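Progress report to the Gamside Shared Workshop small projects fund
Project: Nutevetti (two-arm garment folding)
Friday, June 21, 2024

Summary

The grant was for two arms that can fold a jacket. We have two arms. We have a jacket. The distance between those facts and a folded jacket is the subject of this report.

Since the February report the enclosure has been finished, both arms have been mounted on one plate, and the software has been rewritten once on purpose and once by necessity. The arms can take hold of a garment, lift it by the collar and put it down again. They can't yet do anything with the sleeves that a reasonable person would call folding. Spending is within the award, with a little left over, and I'm asking for a change in how the leftover may be used. No more money is requested at this time, and I'd like that noted.

Work completed

The enclosure. At the last review you asked whether the project could be contained, and I have chosen to take that as a question about safety. The arms now work inside pale panels on an aluminum frame, open at the front. It took four evenings longer than planned, most of them spent discovering that the workshop's good square is not square. Members at the next bench report that they feel better with walls between them and the project.

The base. In February the arms stood on separate feet, and each of them wandered. Every time one bumped the bench, the calibration went with it, and I'd lose the evening getting it back. Both arms are now bolted to the same plate. If the plate moves, they move together, and so far the plate hasn't moved.

The cables. All of the long runs were redone after the left arm unplugged itself during a demonstration to a prospective member. (She joined anyway, for the kiln.) The new runs have more slack at the wrist and are clipped along the links. I haven't had a disconnection since, though I don't consider the matter closed.

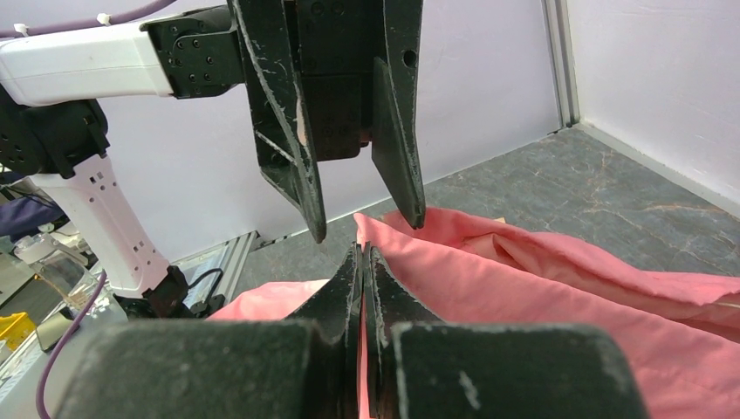 Gripping has taken up more of this period than everything else put together. The original plan assumed that a finger which can hold a wooden block can hold cloth, and the original plan was written by somebody who had only tried blocks. Thin fabric slides out from between smooth tips or gets shoved along ahead of them. The current fingers have a notched inner profile, and with those closed on a fold, as the near pair is on the pink cloth, the fabric comes up in a peak and stays pinched for as long as I need to check the wrist angle. They also wear. You can see how scuffed both sets are, and I'd ask the fund to regard the scratches as evidence of effort. Fingers were budgeted as a one-time purchase. They should have been listed next to sandpaper.

The software. We started on Cusi, the motion planner I described in the application, and it is fine for one arm. With two, it treated each as an obstacle in the other's life, and the arms spent long periods being polite. I've written a thin layer on top that lets one arm wait on a signal from the other. It is ugly and it works most evenings.

Trials

We ran 29 logged trials this period, all on the same jacket, a thin pink one that fades to nearly white through the middle. The color was chosen carefully, by which I mean it was in the lost property box. It has turned out to be a decent choice: the stronger color at the hem and cuffs gives the vision software something to look for. The zipper is less helpful. It's stiff where the rest of the garment is limp, and any fold that crosses it springs open with what I have come to think of as an attitude.

A trial starts with the jacket dropped in by hand. One arm finds the collar and takes it, the other comes in for a second grip, and the two lift together. The failures are mostly in the second grip. The first arm pulls the collar out of shape as it closes, and the second is still heading for where the fabric used to be. 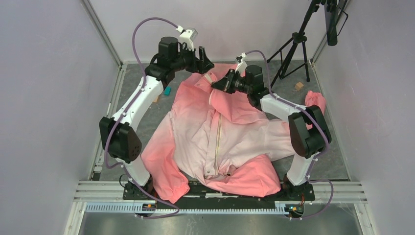
Right arm on the fabric near the collar, left arm hovering above it.

I have tried slowing the first arm down, which helped, and having the second arm look again before it commits, which helped more and adds an irritating pause. For now the pause stays in. Visitors assume the machine is thinking, and I've stopped correcting them.

The sleeves are a separate problem and I'd rather say so plainly than have you find out at the open evening. The software does not know what a sleeve is. It knows edges and it knows color, and a crumpled sleeve offers it plenty of both in no useful order. My attempts to have the arms straighten a sleeve before folding have mostly moved the whole jacket sideways.

Problems and delays

The power supply was late, then early, then the wrong one. The supplier exchanged it without argument, but the schedule slipped and I had promised you a working lift by spring.

The lighting has been a nuisance all along. The workshop's overhead lights switch off by themselves when they detect no movement, and they don't count robot arms. Several trials ended in the dark. I now keep a desk fan running by the door with a ribbon tied to it.

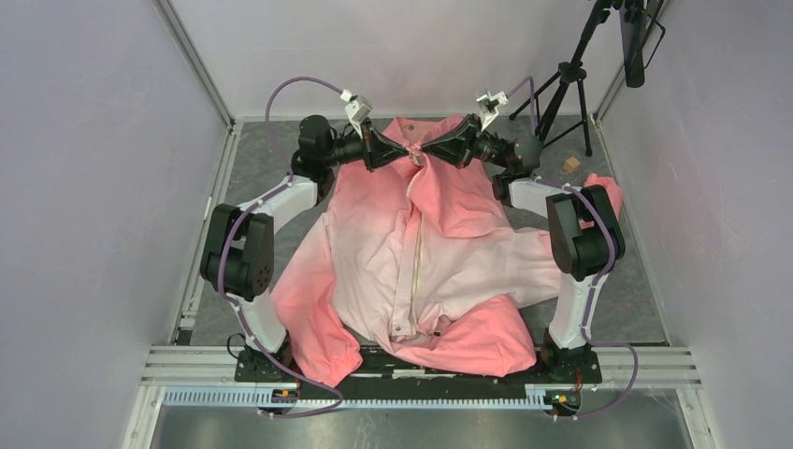

I also lost a week to a fault that turned out to be a setting I had changed myself and written down in the wrong notebook. There is now one notebook.

Spending

The mechanical parts came in slightly under, mostly thanks to offcuts from the scrap rack. Electronics came in slightly over. The line for "test garments" is untouched and at this rate will stay that way. The full sheet with receipts is in the usual folder, except for the receipt for the ribbon, which I paid for.

Request

I'd like permission to move what's left under test garments to replacement fingers. I would also like to use part of it for a license to Colora, the color segmentation package the screen printing group already uses. They've let me borrow their machine to try it, and it separated the cuffs from the body on the first evening, which my own code has managed only when the sun was in the right place. If the license can be shared between our two groups, so much the better, and they have said they're willing to split the cost.

Next period

Sleeves first. I want a fold that gets both of them onto the body of the jacket, in any order and with no points for neatness. After that the hem, brought up to the collar in one move with both arms.

Then a second garment. I had hoped for something from a different fabric family, a sweatshirt or a towel, and would be grateful if the fund's members could look through what they were about to throw out. No buttons, please. I'm not ready for buttons.

The application promised a full fold by the end of the year. I'm leaving that date where it is. The application also says the finished machine will be "of daily use to the membership," and I would like to discuss that sentence at the next meeting.

Report submitted by the project lead, bench by the window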